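3.2 工位搭建与日常维护

本工位由台面、操作板和机械臂末端三部分组成。台面采用带规则圆孔的蓝色孔板拼接而成，相邻孔板之间留有拼缝，拼缝一侧以螺栓固定。操作板为浅色枫木拼板，平放于孔板之上，积木直接放置在板面。选用木板的原因有二：其一，浅色板面与四种积木颜色之间的对比度足够，分割阶段不需要额外的背景建模；其二，板面经指端反复触碰后可以单独更换，不影响孔板与机械臂基座之间的标定关系。

操作对象为八块积木，红、黄、蓝、绿各两块，同色的两块形状互不相同（图4）。初始布局由脚本随机生成，再由操作员按投影坐标人工摆放。布局约束只有一条：任意积木的外轮廓与板边的距离不得小于40 mm。积木之间允许接触，因为紧邻摆放正是推移策略需要处理的主要情形。

末端执行部分使用深灰色圆柱形指杆，下端倒圆，经白色安装件与机械臂法兰连接。指杆由Merketti提供的夹具定长，更换后无需重新测量杆长，但须重新确定指端与板面的零位。零位程序如下：机械臂移至板面前部的空白区域，以恒定低速下降，当腕部力信号超过阈值时停止并记录高度，随后抬升2 mm作为工作高度。该过程在板面三个位置重复，三次读数用于拟合板面倾角。若拟合残差超过0.3 mm，则判定操作板未放平，需取下木板，清理孔板表面后重新放置。

维护分为班次维护和周期维护。班次维护在每日首次运行前进行，内容包括擦拭板面、检查指端磨损、确认安装件螺钉无松动，并执行一次零位程序。周期维护以推移次数计：每200次推移复核一次零位；每2,000次推移更换指杆，同时检查孔板拼缝处的螺栓。早期试验中曾将零位复核间隔设为500次，结果在8月的连续运行中出现指端擦碰板面的情况，力信号基线随之漂移，该批数据已从后续分析中剔除。

故障主要有两类。第一类为指端高度偏低，表现为空载移动时水平力持续不为零，处理方法是停机并重新执行零位程序。第二类为安装件松动，表现为换向时指端位置滞后，单靠零位程序无法发现。为此，维护人员Gyula Barta编写了一段往返检测动作：指杆在无积木区域沿同一直线往返，比较两个方向上的力信号相位，差值超限即提示紧固螺钉。紧固完成后，须依次重做往返检测和零位程序，两项均通过方可恢复采集。

相机外参的复核与上述流程相互独立。复核时清空板面，放置标定板，采集100组图像，重投影误差合格后沿用原参数。操作板更换后外参不变，但板面高度须重新写入配置文件。全部维护记录由Trodel日志模块保存，每条记录包含推移计数、零位读数和操作员代号，便于将异常推移结果追溯到对应的维护区间。

图4给出指杆位于绿色圆柱旁时的工位状态。

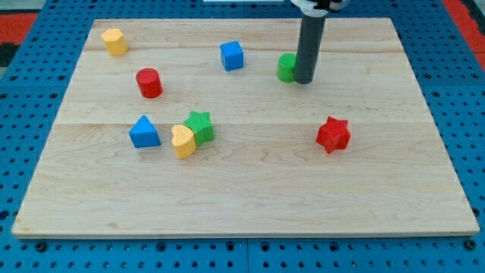
图4 推移工位：枫木操作板、八块积木与深灰色圆柱形指杆。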